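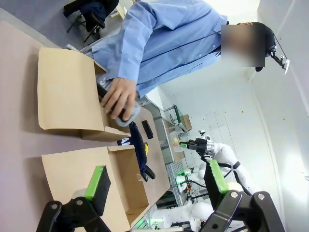 Clifford Robichaud writes that he has attended the Trolside Animation Weekend twice and still could not work out, from the printed program, which sessions were subtitled and which were dubbed. His letter prompted a full revision of this page. The answers below replace all earlier versions and apply to the coming October season at the Murden Theatre.

General

What is the Trolside Animation Weekend?
It is a yearly season of feature-length animation for older teenagers and adults, with an emphasis on horror, science fiction and dark fantasy. Most titles are Japanese, although this year's program also includes two Spanish features and a restored Czech anthology. The season is presented by the Trolside Film Society.

Is it suitable for children?
In general, no. The season is programmed for viewers aged 15 and over. Families are directed to the Sunday morning session of short films, where every title is rated G or PG.

How are the films chosen?
Titles are selected by a programming panel chaired by Carmela Llorente. Members of the Society may nominate films until the end of May. A nomination does not guarantee a screening, as theatrical rights for older direct-to-video titles can be difficult to trace.

Subtitles and dubbing

Are the films shown in their original language?
Evening sessions are shown in the original language with English subtitles. Matinees are dubbed where an English dub exists. The letter S or D now appears beside each title in the printed program and on the ticket.

Why is a film sometimes listed with two running times?
Several titles survive in more than one cut. The time printed in bold refers to the version being screened. Introductions and trailers are not included in either figure.

Will the English dub of Prondura be shown?
No. The only available theatrical copy of Prondura carries the original soundtrack. Patrons who know the film from the home video release should note that the subtitles have been newly translated and that several characters' names are spelled differently.

Classification and content

Where can I find content warnings?
A list is kept at the box office and is sent with each booking confirmation. It covers violence, body horror, self-harm, sexual content and flashing images. The list describes themes in general terms and avoids disclosing the plot.

Does any film contain flashing images?
Yes. The Engelbrecht Tapes contains a prolonged strobing sequence in its final act, and the Thursday late session opens with a short film of a similar kind. Patrons with photosensitive epilepsy are advised not to attend either session.

Can a 14-year-old attend an MA15+ film with a parent?
Persons under 15 may attend an MA15+ film in the company of a parent or adult guardian, who must remain for the whole session. Persons under 18 are not admitted to R18+ films under any circumstances. Proof of age may be requested at the door.

Tickets and seating

How many seats are there?
The main auditorium holds 564 patrons and the upstairs studio holds 61. Seats in the main auditorium are allocated at the time of booking. The studio is unreserved.

What does a ticket cost?
A single session is $19. Season passes are available to members only and must be collected in person.

Can I exchange a ticket?
Exchanges are accepted until noon on the day of the session. Tickets are not refunded unless a session is cancelled or the advertised film is replaced.

Are latecomers admitted?
Latecomers are admitted to the rear stalls during the first 15 minutes only. The studio has a single entrance beside the screen, and no one is admitted once the film has begun.

Talks and publications

Will there be discussions after the films?
Selected evening sessions are followed by a talk. Afiq Liew will speak on the adaptation of horror manga for the screen, and Aitana Barrios will introduce both Spanish features. Talks are free to holders of a ticket for the session concerned.

May I record a talk?
Audio recording is permitted for personal study with the speaker's consent. Recording of any kind is prohibited while a film is being shown.

Are past program notes available?
Notes from every season are held in the Society's reading room. Photocopies may be ordered by post.

My question is not answered on this page. Whom should I contact?
Written enquiries should be addressed to Patricio Mateos, Program Office, PO Box 812, Trolside. The office replies to letters in order of receipt. Enquiries about a booking should include the booking number and the title of the film.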